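Home News Newsletter Past issues Rooms Contact

The two baskets on the white tables

In the July letter I wrote a few lines on the disorder of our shared tables, and I received more answers than for any other thing I wrote for Hollico, including the piece on the bicycle room. So I come back to the subject, with what we have changed and what is still not decided.

For the ones who joined after the spring, I repeat the situation. We had one big cardboard box near the window and everything went in it. The fruit arrived there in the morning, and during the day people put in the same box the pens they found, the tape, the erasers, the small things from the meeting rooms. In the evening there was a soft pear at the bottom and a stapler on top of it. I have cleaned that stapler myself and I do not wish to do it again.

Léonie Arnaud proposed that we divide. One basket for what we eat, one basket for what we write and cut and stick with. It sounds very simple, and I was a little ashamed that we had lived more than a year with the box. We had a short meeting about it, where we spoke mostly about the size. A deep basket looks generous but the fruit at the bottom is forgotten. A flat tray is better for the eye, but round things go out of it when somebody pushes the table. We chose something between the two, rectangular, woven, in an orange-brown color, and the sides open a little toward the top. Both baskets are the same model, so if one day one of them gets dirty with juice we can exchange them while it dries.

The tables we did not buy. They are the white ones we already had from the time when Trakon was our neighbor on the floor, and they were standing in two different rooms. We put them one after the other along the white wall, on the window side. 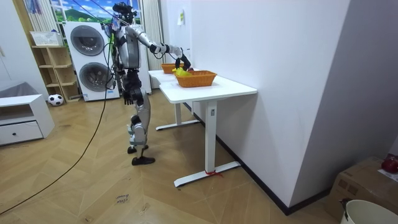

I was against this place at the beginning, because of the sun. Fruit in the sun becomes old very fast, and bananas in particular. But the other walls have doors or radiators, and in the middle of the room people walk with coffee. We agreed to try the wall for the summer and to move the fruit away from the window on the very hot days. Until now we had to do this only a few times. If you arrive first and you see that the light is strong on the table, please pull the basket into the shade without asking anybody.

Now the labels. In my first plan I wanted printed ones, with a nice letter and a plastic cover, and Florian Guérin asked for a price from Donati. The price was correct, but we would have to wait, and in the meantime somebody would put the scissors with the plums. So we took sheets of white paper and a black pen. The words are "fruits" and "office supplies", and the sheets lie flat on the table in front of the baskets. I know that in English one says more often "fruit" and that some of you smiled. I leave it as it is. Everybody understands it, and in my own language the plural is quite normal.

The paper has two weak points that I want to mention, so you do not think we have not seen them. It is white on a white table, so from the door you read the word but you do not see the sheet, and it happens that a person puts a cup on it. Also the corners lift up after some time. I tried a bit of tape under the corners and it left a mark on the table which I had to remove with alcohol, so please no tape. Perhaps a colored paper would be better. I have a packet of green sheets in my drawer and I will make a trial when the present ones are tired.

What goes where is clear in most cases. An apple is an apple. The space between the baskets is what makes the difficulty, because this is where people leave things when they are in a hurry, or when they have a doubt. I asked by e-mail what we should do with it, and I did not expect that it would be the question with the longest answers.
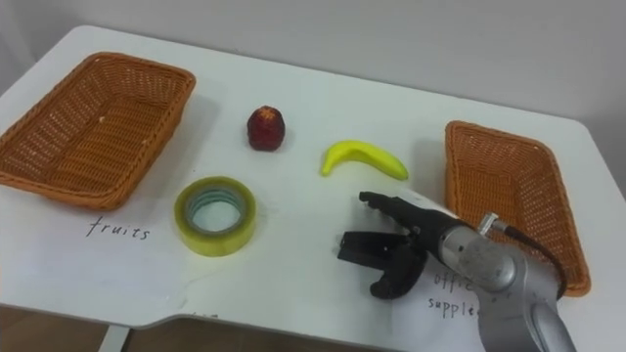
Hervé Roussel wrote that the middle should stay free for exactly this purpose, as a waiting place, and that it disturbs him much less to find something between two baskets than to find it in the wrong one. He would like that each person who takes a fruit also puts one lost thing in its basket, if there is one. He also reminded me that he had proposed a third basket already in the spring, for objects which are neither food nor supplies, like keys and glasses, and that I had said no.

It is true that I said no, and I still think a third basket would become the old cardboard box again. A basket without a clear word in front of it gets filled with everything. But I like his idea of the waiting place very much. So we will do it in this manner: the middle can be used during the day, and before the last person leaves, it is empty. Keys, glasses and telephones go to the reception, as before.

Some rules for the fruit, which I collected from your messages. I write them in the order in which they came.

Please wash it before it goes in the basket. The fruit from Faltari is delivered early, before 8, and whoever opens the crate takes it to the kitchen sink and dries it with a clean towel. If it is put in wet, the weave stays humid underneath and after some days it smells.

Do not put cut fruit in the basket, even in a napkin. A half apple goes in the refrigerator with your name, or you eat the other half.

Put the heavy ones first and the soft ones after. Bananas do better on top, and they should not be under anything. Also I read that bananas make the apples ripen faster. I have no opinion if this is true with the quantities we eat, since the basket is never full for a long time, but if you see that one apple is getting wrinkled, take this one first and not the most beautiful.

The peels do not go back to the basket. I am sorry to write it.

For the supplies it is more simple. The basket is for the things in common use: pens, markers, tape, erasers, glue, the small scissors. It is not for the reserve, which stays in the cupboard, and it is not for private pens that you would be sad to lose. Cutting blades go in the cupboard also, always, closed. If a marker is dry, throw it away. I see every week that a person tries a marker, finds it dry, and puts it back with great care for the next person.

I should say a word about money, as several of you asked. Last year we spent 1,939 euros for fruit and 1,056 euros for small supplies. The second number surprised me, and I believe that a part of it was for things that we already had, at the bottom of the box, under the pears. I will compare again at the end of the year. The baskets themselves were not expensive and I paid them from the kitchen envelope.

About the cleaning of the tables. They are white and matte, and they take gray marks easily, from shoes of laptops, from metal, from I do not know what. A damp cloth with a little dish soap removes the fresh ones. For the old ones I tried the white sponge, and it works, but if you rub too long in one place it becomes shiny, and then you see a shiny spot where before you saw a gray spot. I prefer the gray. Please lift the baskets when you wipe and do not push them, and take the paper away first. The ink does not resist water.

The baskets one cleans with a dry brush. There is one on the hook behind the kitchen door, with a short handle. Crumbs and small stems go in the crossings of the weave and the cloth does not reach them. Once a month they can be washed quickly in the sink with cold water and then dried upside down, not on a radiator.
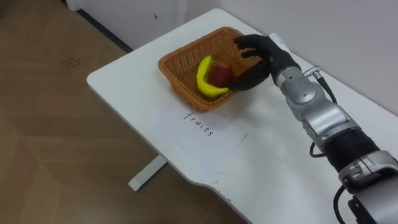 A banana and an apple in the basket, with the "fruits" label in front.

Still open for the next time: Perrine Caron asks if we can receive less bananas and more of the small red plums, which are always finished before lunch. I have written to Faltari and they answered that it is possible in the season, in crates of 4 kilos. I need to know if enough people want them, as they do not keep longer than 3 days. Write me a line, or put a word in my box at the reception.

Léonie would like also that we move the table with the curved cutout a little along the wall, so that a chair can come closer. I have no objection. It needs two persons to lift it, and the floor is wood, so please do not drag the feet of the table on it. I am there in the mornings until eleven, if somebody wants to help me.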